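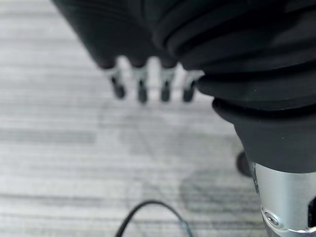
Four fingers over a striped carpet.

How to Test Whether a Robot Can Tidy Your Slippers

Every few months a company tells us the household robot has arrived. Clundberg said it last February, and Ukis said it before them. The videos are always good. What they leave out is how many tries it took, who set up the room, and what happened at the next job.

I have a simple test that I use instead of watching videos. It needs a shoe rack, a few pairs of slippers and a stubborn evaluator. You can run it at a showroom, at a trade demo, or in your own living room if a salesperson offers you a home trial. Set aside a whole afternoon.

What you need

A low open shelf with at least two levels. Slippers, soft ones, in colors close to each other. Carpet if you can get it. A notebook and a clock.

Leave the rest of the room the way people live in it. Don't let anyone clear away the side table or roll up the cords for you. If the demo team asks to swap the rug for bare floor, write that down, and write down who asked.

Step 1. Write the rule before you start

Decide what "tidy" means and put it on paper. Mine reads: every slipper on a shelf, each one next to its mate, toes facing out, nothing hanging over the edge. Read it aloud to whoever is running the machine and get them to agree.

Skip this and you will spend the afternoon arguing. I once watched a Rakena unit put six slippers on a rack in what looked like random order, and the operator called it a success because they were all off the floor. A six-year-old would get sent back to do it again.

Step 2. Time yourself

Do the job by hand first. I took 47 seconds, and I was not hurrying. That's your number to beat, or at least to get within shouting distance of. 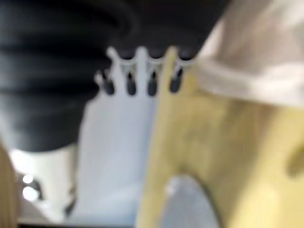

Do it a second time with one hand behind your back. You'll notice how often you use the other one to steady something or push a heel straight. Soft shoes fold when you pinch them at the wrong spot, and your fingers fix that without asking you. A gripper has to be told, or has to have learned it, and this is where most of the failures in my notebook come from.

Step 3. Start with one slipper

Put a single slipper on the carpet within easy reach and ask for it to go on the lowest shelf. Start the clock when the operator gives the command, and don't stop it until the machine has let go and pulled its hand back out.

Pulling out counts. I have seen a perfectly good placement ruined because a finger caught the lining on the way back. My friend Tudor Pop, who ran a packaging line for years, scores it the same way with boxes. If the box moves after you let go, you haven't put it down.

The Rakena machine needed 398 seconds for its first slipper, counting two restarts. It did get there.

Step 4. Ask for a pair

Now scatter two pairs and ask for just one of them. White and cream are a good choice, or gray and lighter gray. Finding a shoe is fairly easy these days. Matching it to its mate, left and right, and setting the two side by side facing the same way is harder than the brochures admit.
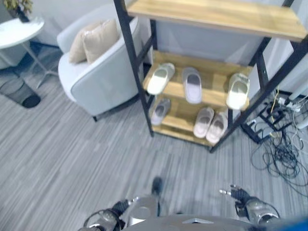

Watch for the half-finished shelf. A machine may spread single slippers neatly across a board and stop there, and from across the room it looks fine. Go back to your written rule and check each one against its neighbor. Mark the level above and the level below separately, as the low one gives less room for a hand.

Step 5. Change one thing

Turn a slipper upside down. Next round, move the rack a foot to the left. Change only one thing at a time or you won't know what broke it.

Grurkero's sales sheet claims 2,000 practice runs on footwear. Fine, but ask how many of those were with the rack in the same spot.

Step 6. Count the helping hands

Each time a person nudges the rack, resets an arm or takes over the controls, make a mark. Report that count right beside the time. My longest clean run with no marks at all lasted 462 seconds and ended with one slipper on its side.

So can they do it yet? Sometimes, slowly, with an adult present. I'd pay for a machine that does this job ten times in a row in a room it has never seen. Until I meet one, I'm keeping the notebook, and picking up my own slippers.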